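Two grippers, one old Dell

Jul 18, 2021

I have read the Wekier brochure so many times I could recite it. "Adapts to any task" is on page one and again on the back. The Joken has no brochure at all, just a PDF with the torque numbers and a drawing where two of the dimensions don't add up. I trusted it a little more for that, and I probably shouldn't have.

Melaniia Holovko lent me the Wekier for 3 weeks. The Joken I paid for myself, 193 dollars plus shipping. Same arm, same wrist camera, same Rurosau controller for both, because the last comparison I read changed all of those halfway through and still declared a winner.

For a test object I skipped the foam blocks. Everybody's gripper picks up foam blocks. I wanted a computer with its side off: cables in the way, thin metal edges, plastic tabs on the drive carriers that need a proper squeeze. Aleksi Nurmi thinks this is unfair to cheap hardware. Maybe so, but the people selling it keep using the word "disassembly." 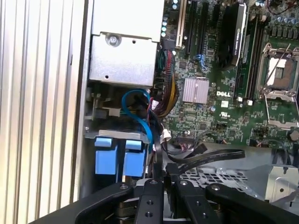
My main gripe, with both of them, is how much room the fingers need. Spec sheets give you the opening width and go quiet on how fat the thing is behind the tips. In open air you never notice. Put it near a loop of SATA cable and you plan every approach around the knuckles.

The Wekier closes more smoothly, I'll give it that. It also lost its zero position 8 times in one evening, and the fix in the manual is to power cycle it. The Joken is noisy and has slop you can feel by hand, but it came back to the same spot every time I asked. I logged 1727 open and close cycles on it, almost all of them with nothing in the fingers, so please don't quote that as a durability figure.

Would I buy either for real teardown work? No. Lo Presti has a narrower set of fingers listed, price on request, and I have requested it. If they answer I'll run the same moves on the same Dell and post the logs, including the bad ones.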